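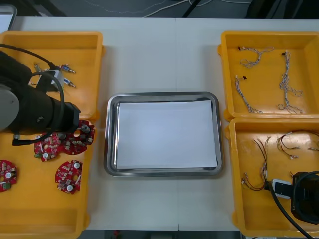
Orange-yellow bins on either side, steel tray in the middle.

Hi everybody, and happy February! So I finally finished the seed swap list I've been promising since December, and wow, you people save a lot of beans. We're up to 404 packets, which beats last year's 400 by a hair (I was sweating it until Yetunde Bashir dropped off her okra). Tomatoes are still the big crowd-pleaser, but I'm most excited for the peppers Somtochukwu Ekpo grew out on the Zamudio Street plot. I had one in a stew last fall and I'm still thinking about it!

A few things before you come. Please write the year on your packets, even if you're guessing. Old onion seed is pretty much a lost cause, so leave that at home, but tomato seed that's 5 years old can still come up fine and I'll happily take it. If you've got squash, tell me what else was growing nearby, or we'll all end up with those weird bumpy things I got two summers ago. (They made okay soup. My kids disagree.)

You can take as many packets as you bring, plus a couple extra if you're just getting started. New folks with nothing to trade, come anyway, we always have way too much lettuce.

Also, I'm looking for small paper envelopes, the coin kind. I bought a box of 1,000 ages ago and I'm down to the last handful. If you have spares, stick them in my mailbox or bring them along. And somebody left a blue scarf at my house after the planning night, it's hanging by the door whenever you want it.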